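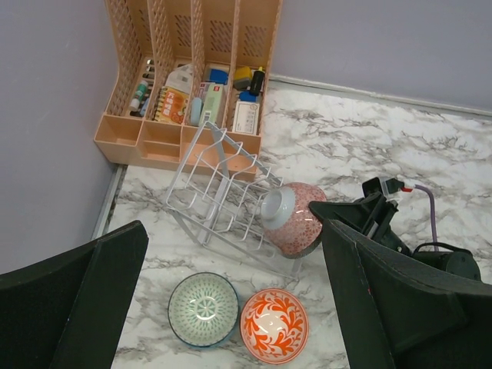 People who sell robots like to talk about the learning. I would like them to talk more about the person doing the showing. At Skalero, where I spent part of August, a task was taught by someone steering two arms by remote control, again and again, until there were enough good runs to train on. Putting bowls in a rack is a fair test of that person. A bowl on its side across thin wires, with a gripper finger at its rim, asks for a good deal of judgement, and all of it comes from the operator.

I think that judgement is skilled work and should be paid as such. The Nurkel job called for 4000 runs. In my first hour I managed 20 that were worth keeping. My hands were fine but I was impatient, and the arms copied that too. I let go early and I took corners too fast.
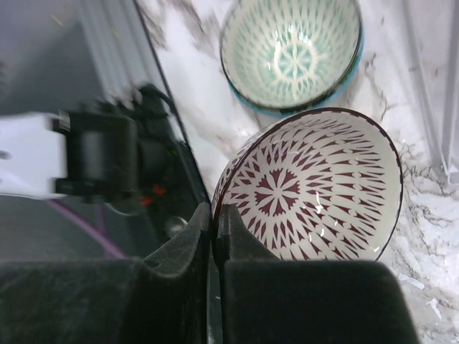 Patterned bowl held at the rim between two gripper fingers.

The usual reply is that anyone can do it after 30 minutes of practice. Anyone can do it badly after 30 minutes. If a firm hires whoever is cheapest and changes them every 2 weeks, it will get a robot that handles crockery like a tired stranger. I would sooner see fewer runs, done by people who stay, with their names kept on the record.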